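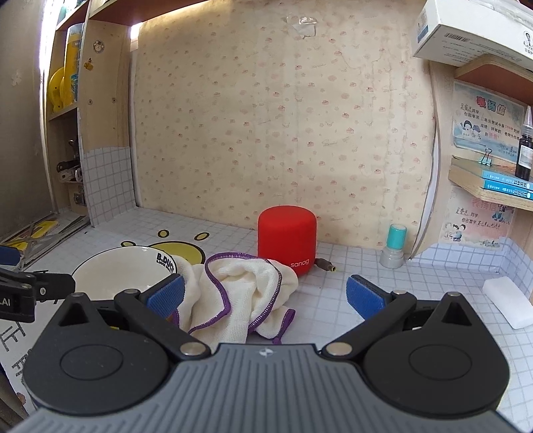
Hinojosa is a small weaving town in the valley of the river Irnus. It has 2,613 inhabitants and is known mostly for its kitchen and bath towels, which are sold in the whole region.

History

The first mill was opened by the company Costemex, with 25 looms bought second-hand from Clirkby. In its best years it gave work to 144 persons, most of them women from the nearby farms. After a flood in February the mill stayed closed for two years, and a part of the workers moved away.

Production

Today the mill employs 84 people. The cotton arrives already spun, and it is woven, washed and cut in the same building. Hemming is still done partly at home, and the families are paid by the dozen.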